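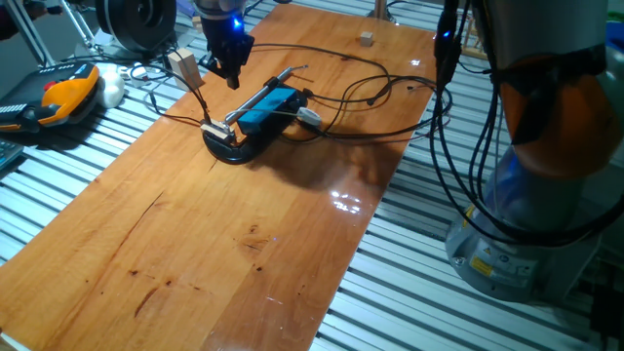 Dos brazos sobre la misma tabla, en el taller de Sastetura.

Quiénes somos

En Sastetura montamos células robóticas pequeñas para talleres y laboratorios que nunca han tenido un robot. Empezamos en un bajo de la calle Sarmiento con un solo brazo y muchas ganas, y hoy llevamos 136 células entregadas. ¡Todavía nos emociona encender cada una por primera vez!

Nuestro producto principal es Flurov, un kit con brazo, pinza y programa de puesta en marcha que cabe en una mesa de perfil de aluminio. Lo acompaña Nundum, el curso de 4 días que damos en casa del cliente (ya son casi 700 alumnos).

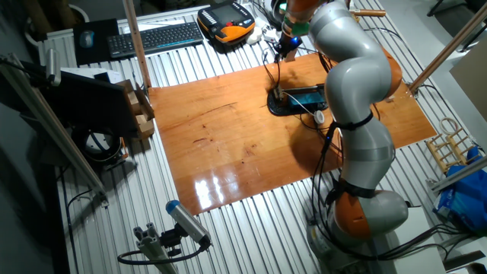

El cableado es nuestra pequeña obsesión. Sze-wing Leung, que dirige el montaje, repasa cada mazo antes de dar una célula por buena, y discute con quien haga falta por un centímetro de holgura - suele tener razón. Nos gusta llevarlo por fuera y sujeto con correas negras a lo largo del brazo, porque así se revisa de un vistazo y se cambia sin desmontar nada.

Si quieres ver el taller, escríbenos y ven una mañana. Enseñamos todo, también lo que está a medias.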